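October 17, 2026
Nestor Dumlao

Dye shop notebook, indigo vat and wool tests

Second day back on the Bonda yarn. Weighed out the skeins dry before scouring and tagged them with knotted cotton string, one knot for the first batch, two for the second, three for the third. Paper tags fell off again last time and I lost a whole afternoon matching colors by eye.

Scour: large pot, soft water, a squeeze of the neutral soap. Brought it up slowly to 146 F and held it there 40 minutes, no stirring, just pressing the wool down with the flat stick. The water came out yellow-brown and smelled of sheep. Second rinse was nearly clear. The Bonda is greasier than the Mallet, which hardly colored the water at all when I scoured it. If anyone uses the Bonda after me, scour it twice. The spots on the September sample were grease, I'm fairly sure of it now.

Mordant on the batch for madder only. Alum at the usual rate, cream of tartar at half that. Left it in the pot with the lid on to cool. The indigo batch gets no mordant and went straight to soaking.

Vat: this is the fructose vat, same one as before, topped up. It had gone flat over the break. Surface was a dull blue with no coppery film and the liquid underneath was blue too, so there was nothing to do but feed it. Added fructose, then a little lime, stirred without splashing, put the lid on and wrapped the bucket in the old blanket. After an hour at 105 F the liquid was going green. After two it was a clear amber-green with film on top and a decent flower in the middle. I'd like to keep it that way, so please don't leave the lid off — it was sitting open when I came in.

First dip, one-knot skein, ten minutes. Came out yellow-green and turned in the air evenly except for a pale band where the tie was too tight. Loosened the ties on the rest and made them figure eights. Second dip, five minutes. Third dip, five minutes. The shade is a mid blue, a bit grayer than the card we made for the Juderance blankets. I expect it to look less gray after the vinegar rinse.

Madder bath is soaking overnight. Ground root, chalk added, no heat yet. Hundix shipped the new root in a coarser grind than we ordered. I put it through the coffee mill twice and it still feels gritty. Will bag it in muslin so we aren't picking bits out of the wool.

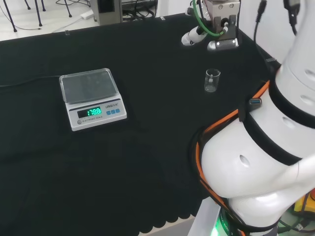 Why weigh the wool dry when it goes into the pot wet? Every rate in this book is a percentage of dry fiber weight, and wet wool holds a different amount of water each time it is squeezed out.

Order for the blankets is 4000 grams of finished yarn, due in November. I don't want to start on it until the gray is sorted out — one more test skein, fresh lime, shorter dips, and compare it in daylight by the north window.

To do: more pH strips, new muslin, wash the blanket. The lime jar needs a better lid. Move the drying rack away from the sink, it's getting splashed.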